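## Reusing PET drink bottles in the kitchen and shop

Single-serve drink bottles are made of PET (recycling code 1). They are light, seal well and cost nothing extra, but they have limits. These notes cover cleaning, drying, label removal and what to store in them.

### Cleaning

Rinse the bottle and cap with cool water as soon as the drink is finished. Sugar left overnight dries in the neck ring and under the cap liner.

1. Fill one third with warm tap water. Do not use boiling water. PET softens and the neck goes out of round, after which the cap will leak.
2. Add 3 drops of dish soap and a tablespoon of uncooked rice. Cap and shake for a minute.
3. Empty, rinse twice, and brush the threads with an old toothbrush.
4. For tea stains, fill with warm water and a teaspoon of baking soda. Leave overnight, then rinse.

Dry uncapped. A bottle capped with water inside will smell stale within a few days. Standing upright works in a dry room; upside down on a rack is faster, provided air can get under the mouth.
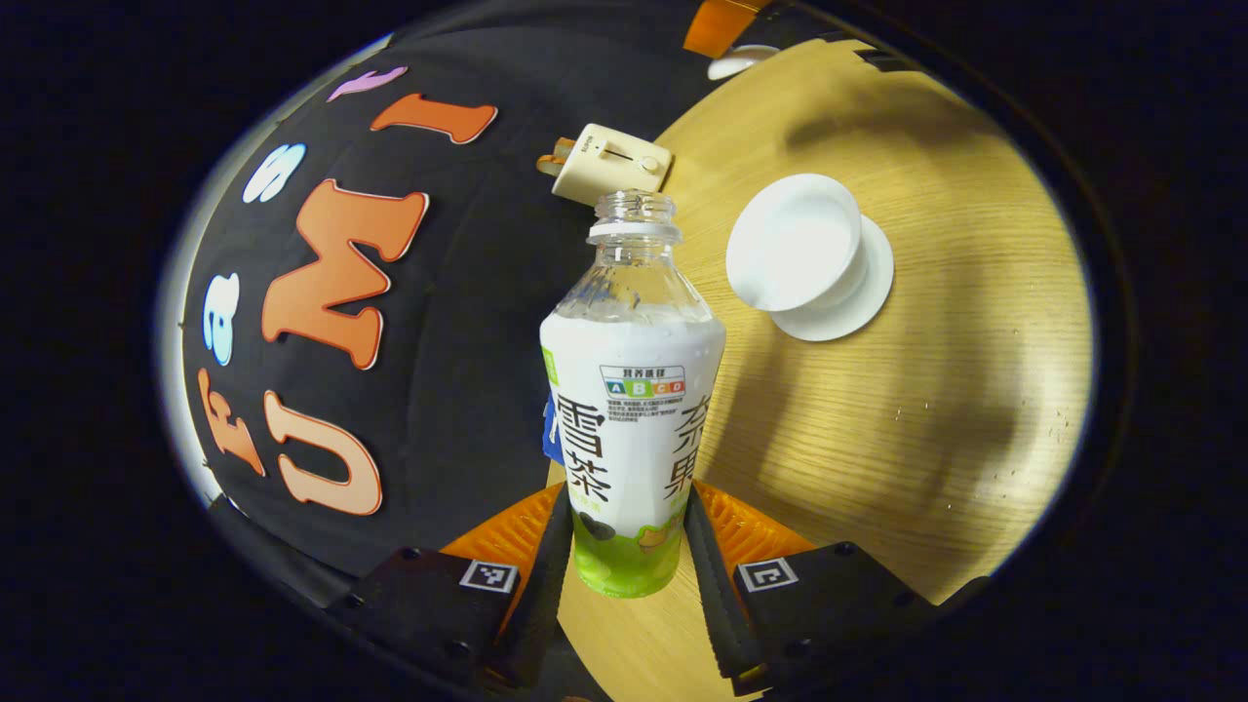 *Tea bottle with the cap off. The ridged shoulder needs a brush as well.*

### Removing labels

Shrink sleeves: look for a perforated line and tear along it. If there is none, slide small scissors under the top edge and cut downward, blades angled away from the bottle.

Glued paper labels: soak in warm water for 20 minutes, peel, then rub the residue with cooking oil. Wash off the oil with soap. Solvents such as acetone cloud the plastic and should be kept away from it.

### What to store

Dry goods that pour freely: rice, lentils, popcorn, sugar. Use a wide funnel, and tap the bottle on a folded towel to settle the contents. Flour bridges in the neck and is better kept in a jar.

In the shop, use them for small screws, washers and dry sand. Do not put paint thinner, bleach or any other chemical in a drink bottle, labeled or not. Keep those in the original container.

Write the contents and the month on masking tape (for example, "Lentils, February"). Marker directly on PET rubs off with handling.

### Watering seedlings

Heat a sewing needle held in pliers and pierce 3 holes in the cap. Fill, cap and squeeze. This gives a gentle flow for trays. Florence Grewal suggests adding a fourth hole on the shoulder so the bottle does not collapse; cover it with a thumb to stop the flow.

### When to discard

Recycle a bottle when it is scratched inside, cloudy, creased at the base or still smells after the baking soda soak. Check locally whether caps go back on or are collected separately.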